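Re: [fictioncraft] naming places before you draw the map??
June 13, 2020

On the list, Tosia wrote:
> I'm 30 pages into Skirnari and still calling every village
> "the village." Do you name places first or wait till the
> draft is done? I have a map but it's blank. Also is it bad if
> two names start with the same letter? Deadline for the
> contest is August and I'm panicking a little.

Name them now. Badly, if you have to. Quick answer as I'm supposed to be out the door, so sorry for the mess.

I waited on my last one and ended up with 125 spots in the manuscript that said TOWN or RIVER in caps. Took me days to clean up, and I still missed one. My reader found it on the second to last page. Ugh.

Same first letter – fine if the places are nothing alike. If your heroine has to choose between them, change one. Readers skim names, they really do. They see the first letter and the length and guess teh rest.

What I do, in order:

1. Say it out loud. In a sentence, the way a grumpy local would say it. Barnthorpe started out as Barrowenthorpe and my narrator was never going to say all that.

2. Decide who named it. Settlers, a landlord, some saint, a person who got lost. Maldonado in my current draft is just the family who owned the ferry. One line in chapter two and that's all it needs.

3. Keep a plain list. Name, who lives there, first page it shows up. Not a spreadsheet with 14 tabs, I've been down that road and wrote nothing for a month.

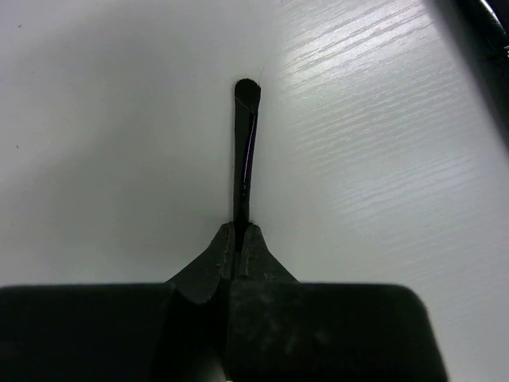
4. Leave the map mostly blank. Only put in what somebody walks to, or talks about. You can add hills later and no one gets hurt.

5. Search the name before you fall for it. I once had a lovely one that was already a brand of foot cream.

On the contest – is it the 2000 word limit or the longer one? If it's the short one, two place names, tops. My entry last time was 1380 words and had five, and the judge's note said "where are we?" Fair.

Send the opening when you've got names in, happy to look. Can't promise before next week tho.

Gotta run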